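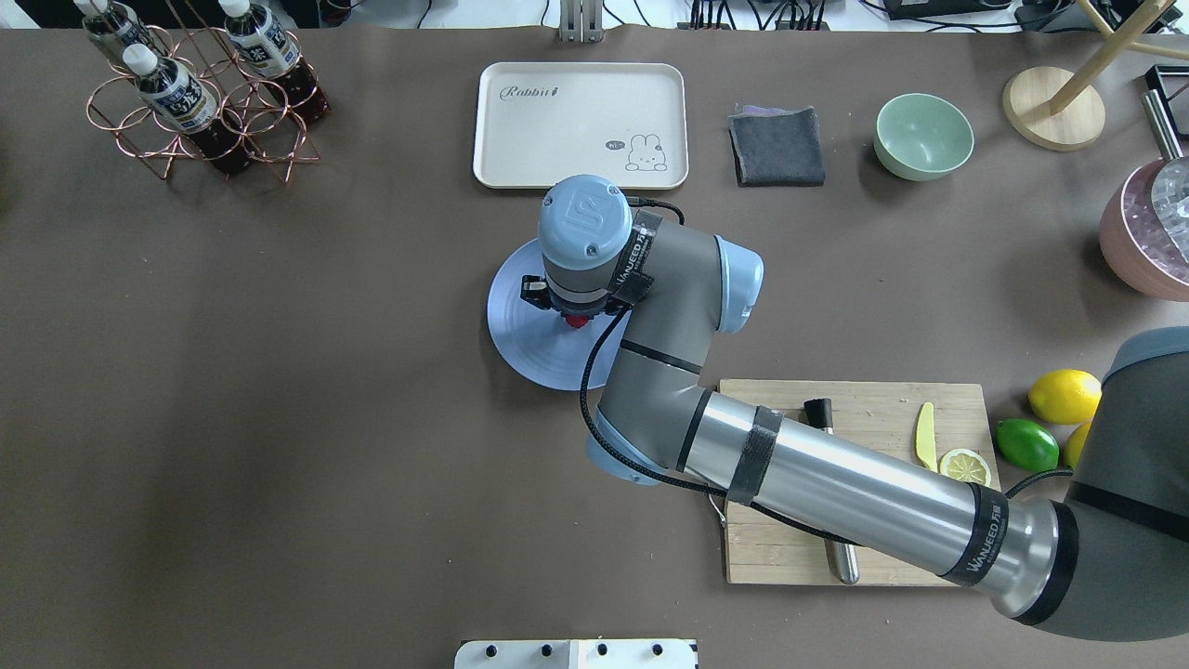 The blue plate and the cream tray on our brown table

Rurkivard Home Boards > Kitchen and Table > Everyday dishes
Thread: Cutting down to one set of dishes for a small kitchen

tallowfield
Posted 2019-03-26
We move in May to a place with one upper cabinet and a drawer stack. Right now we own a full Gutia set for 12 that was a wedding gift, a set of plain blue plates we use every day, and a shelf of odds and ends from both of our single days. It can't all come with us. There are two adults and one kid who is old enough to be trusted with a real bowl.

My plan is to keep the blue ones, sell the Gutia, and give away the rest. My wife wants to keep the Gutia and let the blue ones go, on the grounds that the Gutia is nicer and we will never buy anything that nice again. She is right that it's nicer. It is also heavy, the dinner plates are too wide for the new cabinet unless the door stays open, and we have used it for maybe two holidays.

What I'd like to hear is how many place settings people with small kitchens keep, and whether you regretted selling the good set.

mudroom_ed
We keep 4 of everything and I would not go higher. Four dinner plates, four small plates, four bowls. When you own four you wash four. We had twelve in the old house and every night there was a stack in the sink, and it was always the same argument about whose turn it was. That argument stopped when the plates went.

When people come over we borrow from my sister downstairs. I know not everyone has a sister downstairs.

quincebutter
Four is too few with a kid. Breakfast, lunch, an after-school snack and you are out of small plates by dinner unless you run a sink of water in the middle of the day. I'd say 6 as a floor, and more bowls than plates. Bowls go fastest in any house I've lived in.

On the good set: I sold mine and didn't miss it until my mother came to visit and asked where it was. So that's something to think about if it was a gift from somebody who still comes to dinner.

mudroom_ed
Then wash a plate at lunch. It takes a minute.

quincebutter
It takes a minute if you are home at lunch. We're not. I'm telling you what works with everyone out of the house all day and one dishwasher run at night.

ostler_lane
Measure before you decide anything. You said the Gutia dinner plates don't fit with the door closed. Does that include the shelf lip? In our last rental the cabinet had a face frame that ate up some of the opening, and the plates went in at an angle and then sat flat fine once they were past it. It was annoying every single day, but they fit.

Also check how the shelf is held up. If it's the little plastic pins, a full stack of heavy dishes in the middle of the span is asking for trouble. Swap them for metal ones. They're cheap and any hardware store has them.

tallowfield
Thanks, good point on the pins. I have a tape measure and one more visit before we get the keys, so I'll look at both.

To answer the other question, the Gutia came from my wife's aunt, who lives far away and has never eaten at our table. So no trouble there.

We talked it over last night and she is now saying keep 6 of the Gutia and sell the other half. I think a half set is hard to sell, but I've never sold dishes so I could be wrong.

pennyweight
You are partly wrong. Half sets sell fine if you list them by type. Dinner plates in one lot, bowls in another, cups and saucers together. The person looking for those pieces is usually replacing broken ones and doesn't want a whole set. I sold a set for 218 that way after the full thing sat on a local board with no takers at any price.

Where it goes badly is mailing. Pack plates on edge, like records, with padding between each one, and don't let the box have any give when you shake it. Flat stacks break. I charge for the second box because I always use a second box.

If you don't want to mail, Jafri in Illach takes dinnerware on consignment. They keep a large cut and they are slow, and they will refuse anything with knife marks, but you hand it over and you're done. Call first, they don't take drop-offs every week.

mudroom_ed
Jafri turned down a perfectly good set of mine over gray lines you could only see under their lamp. I'd skip them.

pennyweight
Those lines come off with a soft cleanser most of the time. It's metal from the cutlery and not a scratch. They would have taken it if you had cleaned it first. I'm not defending the cut they take, only saying that part is fixable.

mudroom_ed
I did clean it. With dish soap, like a normal person.

hallandstair
Coming from the other side of this. We got rid of the nice set and kept the plain one, and I regret it a little. Plain dishes get used until they look bad, and then you're buying dishes again. If the good ones are tougher, and heavy ones often are, then using them every day is the saving. Ours went to my cousin and they still look new at her house. We're on our second set of cheap ones.

I do agree with whoever said bowls. If I could keep only one shape it would be a wide low bowl. It does pasta, salad, soup, and cereal if you're not picky.

tallowfield
The everyday plates are holding up all right so far. What I like is that they stack low and they go with anything. I had been looking at them only in the cabinet, so I put one out on the table with the cream tray to see whether they look like something we'd be happy with as our only dishes. I think so. My wife says they look like cafeteria plates.

The other thing I hadn't considered until I started clearing shelves is how much room the not-plates take. Serving bowls, the cake stand, a gravy boat from I don't know where. The plates are half the problem at most.

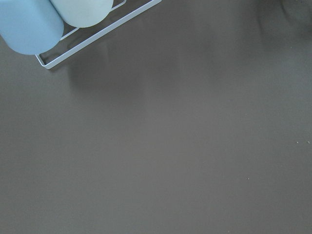

Same tabletop, with the wire rack up in the corner

I've decided the table itself has to do some storage in the new place. We have the white wire rack on it already, and if more of the small stuff lives out there, the one cabinet can be for plates and bowls only. I'd like to keep most of the surface clear so we can still sit down without moving things first.

quincebutter
I like that rack. A corner is the right spot for it. Ours is in the middle and gets pushed around at every meal.

ostler_lane
I'd be careful with storing on the table. It starts as one rack, then the mail joins it, then the vitamins, and in a few months you are eating on your laps. Put a shelf on the wall over the table if the lease allows it. One board and two brackets, find the studs, done in an evening. Then the table stays a table.

If the lease doesn't allow it, a rolling cart next to the fridge is the next best. Measure the gap there too when you go back.

quincebutter
A rolling cart collects mail just as fast as a table does. We have one, and I couldn't tell you what's on the bottom tier.

hallandstair
Lose the gravy boat. A measuring jug pours better. Cake stand can go on top of the fridge upside down with the lid inside it, if it has a lid.

pennyweight
Serving pieces sell better than plates, by the way. A matching platter or covered dish from the same Gutia pattern may bring more than all the saucers together. Look at the stamp on the back and put the pattern name in the title of the listing. People search for the name. Without the name you'll get questions all week and no buyers.

And take the photos by a window in the morning. Overhead kitchen bulbs turn white dishes yellow and people assume they're stained.

tallowfield
The pattern name is on the back of the big plates but worn off the cups. I'll use the one from the plates.

Where we have landed: keep all of the blue plates for every day, keep 6 Gutia bowls because she's right that they are good bowls, and sell everything else by type the way pennyweight laid out. The odds and ends go to the thrift store this week, except one mug each. My wife is fine with this as long as I do the packing.

Still open is the wall shelf. I've written to the landlord and haven't heard back.

mudroom_ed
Still too many plates.

ostler_lane
Post the cabinet measurements when you have them. If there's enough height you can add a half shelf inside for the bowls, and that will get you more room than anything else in this thread.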